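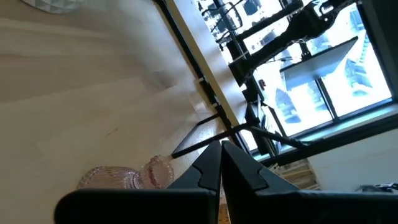
Dernière mise à jour de la page : 21 mars 2021

Passer une comédie musicale en LED : le cas de Nilura au théâtre d'Edbridge

DOSSIER LUMIÈRE

Le théâtre d'Edbridge compte 1240 places réparties sur trois niveaux, une cage de scène à l'italienne et un parc d'éclairage qui, jusqu'à une date récente, reposait presque entièrement sur la lampe halogène. La reprise de Nilura, comédie musicale en deux actes créée dans cette salle, a servi de point de départ au remplacement d'une partie des projecteurs. Le cahier des charges tenait en une phrase : reproduire la conduite d'origine, tableau par tableau, sans que la salle perçoive de différence de teinte ou de rythme. L'exercice est plus contraignant qu'une création, où l'éclairagiste compose directement avec les sources dont il dispose.

Le point de départ

À la création, la face était assurée par des PC de 1000 W équipés de filtres légèrement ambrés, les contres par des PAR, et les ponctuels par des découpes à tungstène. Les gradateurs, installés en local technique côté cour, alimentaient des lignes fixes réparties entre les passerelles, les perches et le balcon. Cette architecture a une propriété commode : le circuit et le projecteur se confondent. Quand le pupitre envoie 40 %, le filament reçoit une tension réduite, la lumière baisse et se réchauffe en même temps.

Une conduite écrite pour le tungstène enregistre donc implicitement deux informations dans une seule valeur, l'intensité et la température de couleur. Transférée telle quelle sur des sources LED, elle perd la seconde. Les états les plus bas, nombreux dans le premier acte, deviennent gris sur les peaux et verdâtres sur les toiles peintes.

Le choix des sources

La société Mahmoudi, chargée de l'étude et de la fourniture, a proposé de traiter séparément les trois familles de projecteurs. Pour les contres, la question se posait peu : les couleurs y sont saturées et les sources à synthèse additive couvrent sans difficulté les filtres employés à la création. Plusieurs bleus profonds gagnent même en rendement, le filtre absorbant auparavant la plus grande part du flux.

Pour la face, le choix s'est porté sur des appareils à 6 émetteurs, dont un ambre et un vert-jaune, destinés à combler le creux spectral que laissent les mélanges rouge, vert et bleu. L'indice de rendu des couleurs ne suffit pas à départager deux appareils dans cet usage. Deux blancs de même indice peuvent donner des résultats distincts sur un velours bordeaux ou sur un fond de teint. Les comparaisons ont donc été faites sur les costumes du spectacle et sur des échantillons de toile, appareil contre appareil, à hauteur de visage puis au lointain.

Les découpes ont demandé le plus de discussions. Un émetteur LED étendu produit, avec certaines optiques, un bord coloré visible lorsque le couteau est net. La conduite de Nilura comporte une séquence de portes découpées au sol, à bord vif, pour laquelle ce défaut aurait été apparent depuis le balcon. Les découpes de cette séquence sont restées en halogène. Deux technologies cohabitent donc dans le même plan de feu, ce qui impose de conserver un départ gradué sur les lignes concernées.

Réécrire les courbes

Le travail principal s'est déplacé du gril vers le pupitre. Le logiciel de conduite Desow, déjà utilisé par la salle, permet d'associer à chaque projecteur une courbe d'intensité et une courbe de teinte indexée sur la première. La seconde fonction imite le rougissement du filament. Réglée trop fort, elle donne aux fins de tableau une dérive orangée que le tungstène n'a pas ; réglée trop faiblement, elle ne corrige rien. Le réglage retenu n'agit qu'en dessous du tiers inférieur de la course.

La réponse temporelle pose un problème distinct. Un filament a une inertie, d'autant plus longue que la lampe est puissante. Un noir sec sur un PC de 1000 W laisse une rémanence que l'œil enregistre comme une courte descente. La LED s'éteint sans délai. Dans les numéros rapides, où les changements tombent sur la mesure, la coupure instantanée paraissait en avance sur l'orchestre. Les temps de descente nuls ont été relevés un par un, et une rampe courte leur a été ajoutée lorsque l'effet l'exigeait. Les flashs du final ont conservé leur extinction franche.

Reste le bas de course. Les quelques pour cent au-dessus du noir sont la zone où les écarts entre fabricants sont les plus visibles, avec des paliers ou un allumage brusque. Le passage en 16 bits de tous les canaux d'intensité a réglé la plupart des cas. Il a aussi augmenté le nombre d'adresses par appareil et entraîné la refonte complète du patch.

Réseau et alimentation

Un parc halogène se contente d'une liaison DMX jusqu'aux gradateurs. Le nouveau plan de feu exige une donnée et une alimentation directe à chaque point d'accroche. Des nœuds réseau ont été posés en passerelle, avec un départ par perche, et une partie des gradateurs a été convertie en relais. L'alimentation d'une source LED par un gradateur, même réglé à pleine valeur, est à proscrire : la forme d'onde dégrade l'électronique de l'appareil, et la panne survient souvent plusieurs mois plus tard.

Les courants d'appel à la mise sous tension ont fait l'objet d'une séquence d'allumage décalée, ligne après ligne. Sans cela, les disjoncteurs peuvent déclencher alors que la charge nominale reste très inférieure à leur calibre.

Bruit et chaleur

La ventilation des appareils de face, placés au-dessus du parterre, a été bridée en mode silencieux, au prix d'une légère perte de flux. Le niveau résiduel est masqué dès que l'orchestre joue. Il reste perceptible aux premiers rangs du balcon pendant les deux scènes parlées du second acte.

La baisse de la charge thermique sur le plateau a eu un effet moins attendu sur la climatisation, dont les consignes avaient été établies projecteurs allumés. La température de scène se stabilisait trop bas pour les instruments de la fosse, et la consigne a été revue avant la générale.

Calendrier

Le démontage des anciennes lignes a commencé en décembre. Le réglage a occupé trois services, auxquels se sont ajoutées les séances de réécriture hors plateau, menées sur visualiseur. La conduite d'origine a été archivée dans son format initial, avec les références de filtres, afin qu'une salle encore équipée en halogène puisse accueillir le spectacle en tournée. Les deux versions portent la même numérotation d'effets et le régisseur peut donner les mêmes tops dans l'une ou l'autre.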